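Sorting club, week three

September 29, 2025

I signed up for the evening robotics club in Homville because the other option was bookkeeping. The course page promised "hands-on automation for adult beginners." My hands have been on plenty of things so far. The automation is coming along more slowly.

Our project for the term is called Pridance, a name chosen by vote before I joined, and I've decided not to ask. The job is to get the arm to sort plastic blocks by color. A toddler can do this. Yolanda Crenshaw, who runs the club, pointed out that a toddler has had a couple of years of full-time practice and we get two hours a week, and I have been repeating that to my family ever since.

My partner on Pridance is Paweena Hemmin, who writes tidy code and puts up with mine. We split the work early on: she does the part where the arm moves, and I do the part where the program decides which block goes with which. I thought I had the easy half. Then I met the heart. 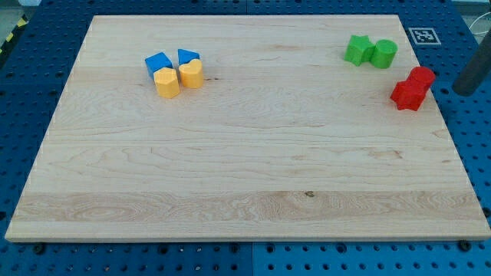 Blocks grouped by color, with plenty of board to spare.

The trouble is that I wrote my first version to go by shape. Stars with stars, cylinders with cylinders, very logical, and completely wrong for a project about color. Paweena read all 88 lines of it, said "hm," and went to get coffee. The second version did use color but had opinions about yellow. Pale wood is a lovely thing, and under our lights my program considered large parts of it to be a block. It wanted to pick up the table.

Version 3 is better. I narrowed the yellow range, told it to ignore anything the size of a cutting board, and moved the lamp - that last one did most of the work, though I plan to take credit for the first two. The heart still gives me grief. My code looks for the middle of a shape and then hands Paweena an angle to grab it at, and the angle it picks for a heart changes every time I run it. She would like one answer. I have sent her 13.

Next session we're supposed to try it with the blocks scattered all over the board. Yolanda wants a demo ready for the open evening in November, with parents and neighbors invited, and she has asked each pair to prepare a short talk. Paweena is doing ours. I'm in charge of putting the blocks back.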